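Publié le 17 janvier 2024

Essai de la pince manuelle Kenlow, distribuée par Zanosa

La société Zanosa propose depuis cet hiver la location de la pince Kenlow, un outil tenu à la main destiné à l'enregistrement de gestes domestiques pour l'apprentissage des robots. L'offre comprend l'outil, une mallette et l'accès au logiciel de dépôt Fudance. La location est consentie par périodes de 35 jours, renouvelables sur simple demande écrite.

L'auteur de ces lignes a retenu le textile comme premier domaine d'évaluation. Les tissus épais mettent en difficulté la plupart des préhenseurs à deux doigts, et la notice du fabricant demeure fort brève sur ce point. Au total, 71 prises ont été enregistrées, dont 39 sur du linge de lit et des couvertures.

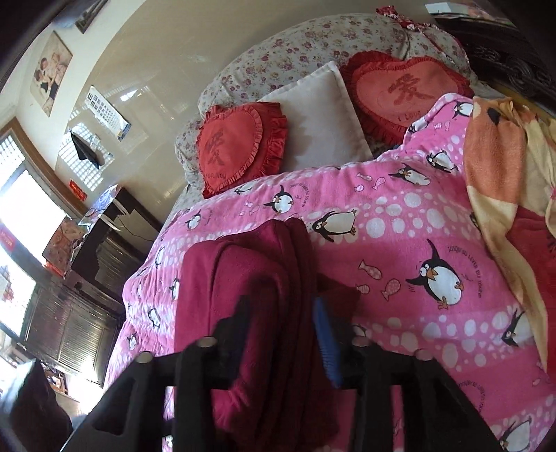
Matériel et essais

L'étoffe bordeaux, pliée et assez épaisse, se présente entre les deux doigts, au-dessus d'une couverture rose à motifs de pingouins. Le patin bleu strié est visible sur le doigt droit. Un fond aussi chargé constitue un cas utile pour qui souhaite entraîner un modèle à distinguer l'objet saisi de son support.

La prise en main n'appelle pas de réserve particulière. Le mouvement des bras est régulier et l'effort demandé au poignet reste modéré – les séances prolongées exigent toutefois des pauses. Le logiciel Fudance convainc moins : le dépôt des séquences est lent, et 2 d'entre elles ont dû être transmises une seconde fois. M. Brian Lema, du service clientèle de Zanosa, a répondu dans la journée et annoncé un correctif, sans en préciser la date.

Les essais sur la vaisselle et les petits contenants feront l'objet d'un prochain billet.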